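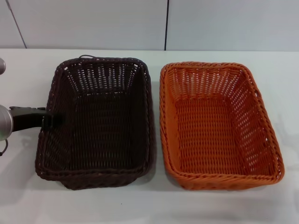

Lanell open-weave baskets in dark brown and orange.

Lanell Countertop Baskets and the Pumenik Bread Program

Home > Bakery Supply > Display & Merchandising > Countertop > Baskets

Item group: LAN-OW
Sold: individually or by the case
Case quantity: 11
Ships from: our own warehouse, weekdays before 2 p.m.
Availability: in stock (dark brown), in stock (orange), see note on natural

Overview

Bread has been sold out of baskets for a very long time, and the basket has not needed a software update in any of it. The Lanell is a plain rectangular counter basket with an open weave and a rolled rim. Rolls go in. Customers take rolls out. If you are looking for something that tells you the humidity, we have a page for that too, and the prices on it are very exciting.

We carry the Lanell because our bakery customers kept asking for a basket that could go through a sink at closing and be back on the counter at opening without looking like it had spent the night outdoors. The strands are synthetic. They don't splinter into the focaccia and they don't go gray at the corners after a summer of damp dishcloths. Real willow is lovely and we sell that as well, mostly to people who photograph their bread more than they sell it.

What fits

Dinner rolls, bagels, buns, scones, wrapped sandwiches, single-serve bags of chips, and short loaves laid on their sides. A full-length baguette will stick out of one end, and some shops like that look. Bâtards are fine. A boule of any ambition should have a basket to itself.

Very small items need a liner. Open weave means open weave, and a cookie crumb the size of a sesame seed will find its way to the counter. So will the sesame seed. Poppy is worse.

Liners

Buy liners. We say this on the phone several times a day and we may as well say it in print. A basket without a liner is legal in some places for wrapped goods and frowned upon nearly everywhere for unwrapped ones, and your local inspector is the person to ask, well ahead of us. The Mancuso flat liner is a greaseproof sheet you fold up at the sides yourself. The Mancuso cut-corner liner comes with the corners already notched, costs a little more, and saves you an argument with a piece of paper at five in the morning.

Cloth napkins also work. They look nice until the butter gets to them.

Mancuso flat liner, pack of 735
Mancuso cut-corner liner, pack of 70

Yes, 735. That is how they come off the machine at Mancuso, and we have stopped asking.

Choosing a color

Dark brown suits pale breads: milk rolls, white buns, anything floured. It hides scuffs and coffee. It also swallows a dark rye whole, so if your rye isn't selling, check whether anyone can find it.

Orange is cheerful and gets seen from the door. Delis use it for day-olds and markdowns, and school cafeterias use it for everything. One customer orders only orange and has done so for years, in October and out of it.

Natural (a sort of straw color) is back-ordered. The last batch arrived closer to mustard and we sent it home.

Mixing colors is a cheap way to sort your counter. Brown for plain, orange for seeded, that kind of thing. Write it down for the Friday staff or it will be reversed by noon.

Cleaning

Shake out crumbs over a bin. Wash in warm water with ordinary dish soap and a soft brush, working along the strands. Rinse, turn upside down on a rack, let it air dry. Sanitize according to the label on whatever sanitizer you use.

Commercial dishwashers: low-temperature machines only, top rack, no heated dry. High-temperature machines will turn a rectangle into a shape geometry hasn't named. We don't replace these under warranty. We do enjoy the photos.

No ovens, no proofing boxes above room temperature, no microwaves. Do not tip hot sheet-pan rolls straight in. Give them ten minutes on a cooling rack, which the rolls would like anyway.

The baskets are not bannetons. You can't proof dough in them. People have tried, and then they have called us with a question about getting dough out of a lattice. (Let it dry completely, then a stiff brush and patience.)

Stands and risers

The Grometti two-step riser holds one basket on each step, with a lip at the front so nothing slides into the soup. It comes flat with 62 minutes of assembly according to the leaflet, an oddly confident number. Our warehouse crew did it in almost half that and had a washer left over. Grometti tells us the washer is a spare.

The angled stand tips a basket toward the customer. Good for bagels, bad for anything round and polished. If you do use it for glazed buns, fill the basket or run a rolled napkin along the bottom edge.

Sneeze guards are on their own page. If your rolls are unwrapped and self-serve, you need one, and it needs to be at the height your county says, measured by the person your county sends.

The Pumenik bread program

Pumenik is our standing-order plan for shops that go through liners, bags and ties faster than anyone remembers to order them. You pick the items and the interval, we ship, and you can skip a delivery online up to the evening before it goes out. There is no contract. There is a mug, on the third shipment. It is a large mug and we have a lot of them.

Baskets bought on Pumenik get the case price even when you order singles. This was a mistake in the system that turned out to be popular, so it stays.

Common questions

Do they stack?
They nest, because the sides flare a little. Don't press the stack down hard or you will be pulling them apart with a coworker at the other end.

Can I zip-tie a price card to the rim?
Yes. Use the thin ties and trim the tail. The clip-on card holders on our signage page also grip the rim, though the smallest size is a squeeze.

Will the color fade?
In a sunny window, eventually. Orange goes first. Rotate them if it bothers you.

Can I use them for fruit?
Apples, oranges and lemons, sure. Anything soft picks up a crosshatch on the underside.

Are they good for retail shelves at home?
We're a bakery supplier, but a basket doesn't know where it is. We have sold plenty to people for mail, dog leashes and the remote controls of televisions they no longer own.

Returns

Unused baskets can come back within the usual return window in the original carton. Used baskets can't, even if the use was very brief and only involved croissants. Liners are returnable by the sealed pack. Check your delivery when it lands and tell us about any crushed corners the same day, with the carton kept aside for the carrier to look at.

Related items

Mancuso greaseproof bags, window front
Grometti two-step riser
Grometti angled stand
Bread tongs, scalloped and plain
Clip-on price card holders
Willow baskets, oval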